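Does blue really calm you down?

You have probably heard that blue makes people calm and red makes them angry. It gets repeated in books, in ads and on paint tins. But how would anyone know?

Say a teacher paints one classroom blue, and the kids in it seem quieter. Was it the colour? Maybe the room was cooler. Maybe the noisy kids were away with colds. Maybe the teacher expected quiet, so that's what she noticed.

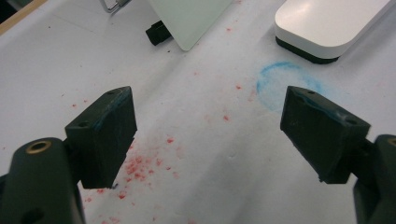 A fairer test needs two rooms that match in every way except the paint, and plenty of kids - 40 is better than 10. The person measuring the noise shouldn't be told what the test is for, either.

Even then, be careful. Your favourite colour might be blue because of your footy team or your gran's kitchen. Someone else might find it gloomy. A feeling like that comes from your own memories, and paint can't carry it to the next person.

So when someone says "scientists have proved it", ask which scientists, and how many people they tested. If they can't tell you, you're allowed to say "I'm not sure about that yet".

Written by Beverley Pearce, April 2023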